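Thread: How many plug demos before you stop? (page 1 of 1)

skemach_dave
Still on the plug task. The count stands at 507 and the boss says 2,000. Both arms go, one does the work and the other mostly gets in its way. How many did the rest of you collect before the policy stopped embarrassing you?

toastrack
800, and it still embarrasses me. What's on your table? If every demo has the same clean background you're teaching it wallpaper.

skemach_dave
Oh, it has wallpaper. Judge for yourself. 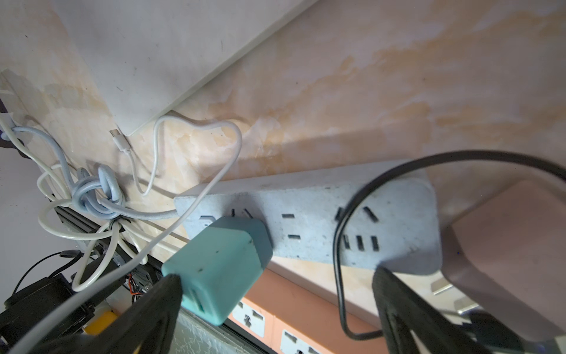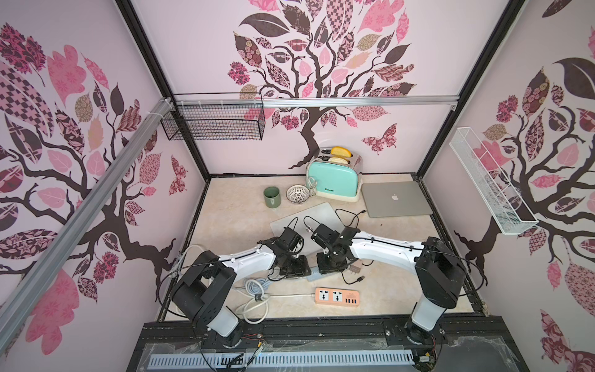
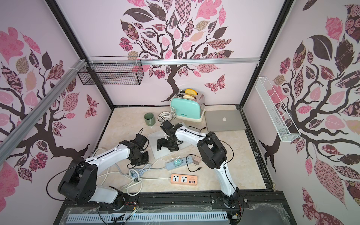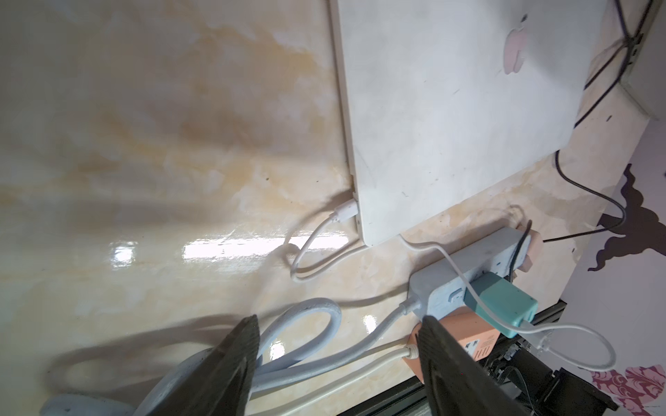

I nudge things between takes and leave the cables however they land. Zuleica Assunção wrote our protocol and she wants a full reset every 3 takes, which I follow on days she's in.

Iestyn Foulkes
Sorry, I'm with Zuleica. Sloppy resets give you clumps. You think you're being random, but your hand puts the strip back at the same angle every time. Print a sheet of positions and work down it.

skemach_dave
I had a sheet. It's under something.

hondley_lurker
Disagree with Iestyn. We did the printed sheet at Hondley and got a policy that was brilliant at the positions on the sheet. Mess is cheap. Take the mess.

Iestyn Foulkes
Then your sheet was too short. Mess nobody wrote down is just mess.

toastrack
Can I ask about failures? I bin any take where the plug gets dropped. A guy from the Barkmont group told me to keep them if the operator picks it up again and finishes.

hondley_lurker
Keep them. Ours only learned to recover once it had seen somebody fumble.

skemach_dave
Great news, I'm a natural source of those. Lloyd has been throwing mine out since December.

Iestyn Foulkes
Keep them, but tag them. And train on your 507 before you record any more. It costs you one night and you might find the wrist view is doing all the work.

skemach_dave
Fine. Starting a run tonight, will post the curves, be kind.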